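Trester library to stay open on Saturdays after winter appeal passes its target

19/11/2024

There was a good deal of relief, and rather a lot of cake, in Trester last week as the town's little library learned that it will keep its Saturday opening hours right through the winter and into the spring.

Readers with long memories will recall that the Saturday sessions were first put in doubt in August, when the heating bill for the old building on Gurkar Lane came in a good deal higher than anyone had budgeted for. The choice at the time was a plain one: find the extra money locally, or close the doors on the one day of the week when most working families can get there.

The appeal set out to raise £2,500 by the end of the autumn. When the last of the collecting tins was emptied and the envelopes opened, the total stood at £2,935, and a few more pounds have been promised since.
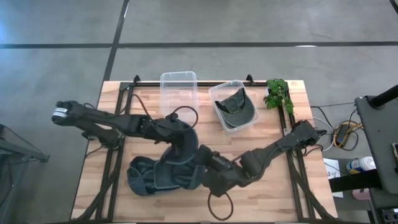 Everaldo Cordeiro, who has looked after the library for the past 11 years, was plainly delighted when we called in to see him, although he was also trying to mend a date stamp and answer the telephone at the same time. "I hoped we would get there, but I had my coat on indoors just in case," he told us. "Saturday is when I see whole families. You get the grandfather reading the paper, the children on the floor with the picture books, and somebody's mum asleep in the good chair. I would have missed that terribly."

The money came from all sorts of places. The biggest single sum was £632, raised by the sponsored read at the primary school, where the older pupils took on anything from a slim book of poems to a very fat one about dragons. The Flostard bakery gave the takings from its cinnamon buns for a whole fortnight — and sold out on most mornings, we are told — while the Hämäläinen family, who run the garden nursery on the hill road, held a bulb sale that carried on cheerfully through two heavy showers and a spell of hail.

There were smaller gifts as well, and Mr Cordeiro was keen that these should have a mention. One envelope came through the door with a note thanking the library for a book on beekeeping borrowed many years ago. Another held a five pound note and a long-overdue thriller, returned with apologies and a water stain on the cover.

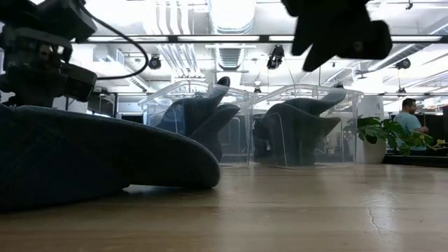
Borrowing has been going up too, which has cheered everyone involved. The library lent roughly 500 more books this autumn than last, with crime novels and cookery leading the way as they always seem to, and a sudden run on anything to do with knitting. The large print shelves have been moved nearer the window, where the light is kinder, and the local history section now has its own bookcase, given by a reader who was moving to a smaller house and could not bear to see it go to the tip.

Families may also like to know that the Saturday story hour has 39 children on its list, so it will now be run in two sittings, at ten o'clock and again at half past eleven. Little ones should come with a grown-up and, if they have one, a cushion.
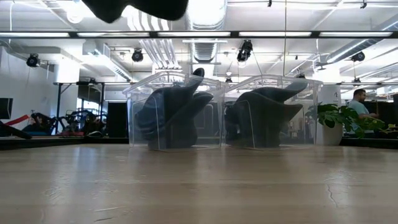
As for what happens after the spring, Mr Cordeiro says that part of the money will go on draught-proofing the two big windows at the front, in the hope that next year's bill will be gentler. A local joiner has already been round to measure up, and the work should be done before the worst of the cold sets in.

Saturday opening is from half past nine until one o'clock. New members are welcome at any time and joining is free — just bring something with your address on it. Unwanted paperbacks in decent condition can be left at the desk for the spring book sale, but please, no more encyclopaedias, as the back room is full of them.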